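About Durkgate Home Services

2 min read

Durkgate Home Services provides scheduled cleaning and household support to families, older residents and small landlords in the Gurkton area. The company was founded by Ifeanyi Ogundipe and Salamatu Nwachukwu, who continue to serve as directors, and it employs 49 people at its office on Ajayi Street.

Each client is assigned a regular team and a named supervisor. Visits are planned after a first meeting in the home, at which the rooms, the surfaces and any special requests are set down in writing. A copy of this plan is kept by the client.
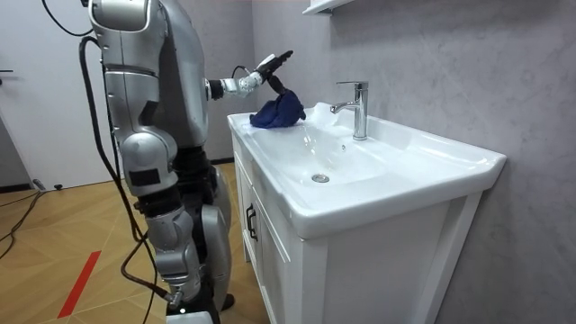

A dark blue cloth at the rim of a white bathroom sink.

New staff complete seven days of training under Rakiya Danladi before they are placed with a team. The course covers safe use of cleaning products, care of stone and enamel, and respect for the privacy of the household. Refresher sessions are held each April.

Questions about service areas and fees may be addressed to Ladi Nwankwo, Client Relations.

Contact: Durkgate Home Services, 9 Ajayi Street, Gurkton | © Durkgate Home Services | Back to top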